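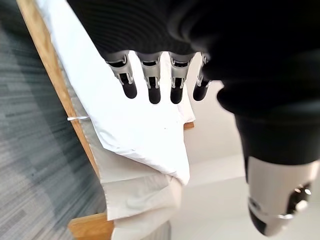 Fig. 1. Wrist view: four fingertips just over the white cloth, second arm at right.

Week 6: when does the hand know it has touched something?

OK, so last time we got as far as position control and I promised you cloth. I love cloth! It's a terrible thing to pick up (no fixed shape, barely pushes back) and that makes it a great test for contact detection.

Look at how little room there is between the pads and the fabric in Fig. 1. From the wrist you can see the gap, but judging its depth over a bright white fold is miserable, and the folds don't give you many edges to work with. So the method we're reading this week, which Maja Bielecka and I have been running as the Nastberg protocol, uses the camera only for the approach and then hands over to the finger joints.

The recipe goes like this. Stop above the cloth. Record joint effort with nothing touching, and call that your baseline. Lower slowly, subtract the baseline, and close the fingers once the leftover signal stays over threshold for 9 samples in a row. (Why in a row? Try it with one and watch the hand grab air.)

We did 110 trials in June. Vision alone missed the fabric 11 times, and the combined version missed it 6 times. Nice, but please don't go home and tell people we solved cloth - most of the misses that were left came on loose flaps, where the material just moves away under the finger.

For next class: sketch the effort curve you'd expect over a flap, and over a spot where the cloth lies on wood. Bring it on paper, we'll compare them at the start.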